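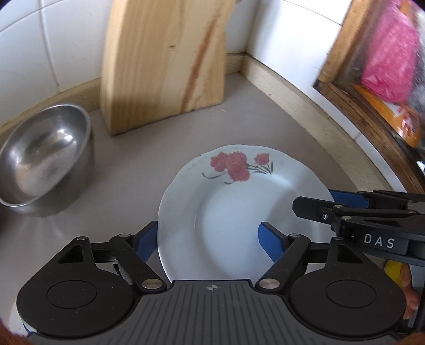

Print this thread
E-mail this thread

OK so I've started the great plate sort and I'm going to post as I go, because otherwise I'll quit by lunch and everything will live on the floor until December.

Background: my aunt moved to a smaller apartment and I said yes to "a few dishes." It was 40 pieces. I have one cabinet for dishes. You see the problem.

First decision was easy. The white ones with the wavy rim and the red flowers stay. They look like carnations to me, my aunt says they're "just flowers, eat your food." Red blooms, dark grey leaves, and I've wanted them since I was tall enough to reach the table.

Second decision was less easy. My own everyday plates are Stalla, plain, very sensible, and they stack beautifully. The flower ones do not stack beautifully! That scalloped edge means every plate has to find its own comfortable position, like cats.

Zahira Hutapea messaged to say turn each one a little until the waves line up. Zahira, I have now done this and the stack is half as wobbly. Why didn't I know this?

Checking each plate before it goes back, by the way. Chips on the rim, cracks, grey marks. I run a fingernail over any grey mark – if it catches, it's a scratch, and if it doesn't it's usually just metal from somebody's fork and you can rub it off.

For the fork marks I use baking soda and a drop of water on a soft cloth. Little circles, rinse, done. I go easy near the flowers because I don't know how tough the print is and I'm not going to find out on these.

Someone asked about the fancy paste. I did buy the Grornance one last year. It works, it smells like a swimming pool, I went back to baking soda.

Lunch break. Standing up, eating toast over the sink, every surface taken. The knife block got shoved into the corner by the tiles and I kind of like it there? It might stay. Pale wood against white tile, very calm, unlike me.

Back. Next problem is the steel mixing bowl. It's too wide for the shelf, too deep for the drawer, and it's been hanging around on the counter for as long as I've lived here. Suggestions welcome. Nabila Sembiring has already suggested "wear it."

The glass door cabinet is its own thread. Glass doors are great if you own six matching glasses. I keep groceries in there, so what you get is a lovely wooden frame around a lot of bags and packets.

A few of you say put the flower plates behind the glass and hide the food. Yes. Fine. You're right. That means emptying TWO cabinets today.

Putting paper towel between the plates for now. I priced the felt dividers from Kerkitz and for that money I could buy another plate.

Update at 4: groceries are out, shelf is wiped, first flower plates are in. Leaned one up at the back so the big bunch of red shows and the rest are stacked in front of it.

My aunt has seen a photo. Her full review was "you should use them, they're plates." So it's soup in the good ones tonight.

Still no home for the bowl.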